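Glove questions, answered

I started selling work gloves from my Kerkura shop page two springs ago and the same questions keep landing in my inbox, so I've put the answers in one place. If yours isn't in it, drop me a line!

Do you sell single gloves?
Sorry, no. I know it's always the same hand that wears out (mine's the right), but they come to me in pairs and they go out in pairs.

Which size should I get?
Measure round your knuckles, thumb left out. Up to 19 cm is a small, and anything over that I'd go medium. If you're stuck between the two and you'll be pruning, go snug, as a baggy fingertip is a pain with secateurs.

Can I wash them?
Yes, cool wash, no softener, and hang them up by the cuff. Please don't put them on the radiator! I did that with my first Lillari pair and the coating went stiff as toast.

Are they any good for roses?
For a bit of deadheading, fine. For a proper thorny hedge I'd get the long Stubbs gauntlets instead (item 2292, usually back in stock by November).

How do they come packed?
In a plain white cardboard box, no plastic. I lay the pair out flat first, then they go in cuffs together, fingers uncurled, so they don't arrive with a crease across the palm.

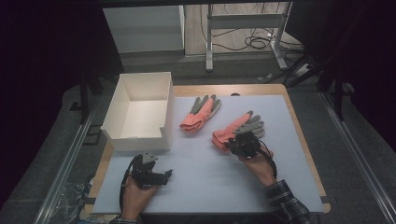 Coral-orange cuffs, gray coated fingers, and the open box on the left.

Can I send them back?
You've got 14 days, so long as they haven't been out in the garden. Pop them back in the same box if you've still got it.

When do you post?
Wednesday mornings, when I'm driving into Kanditz anyway. Order by Tuesday teatime and you'll catch that week's run.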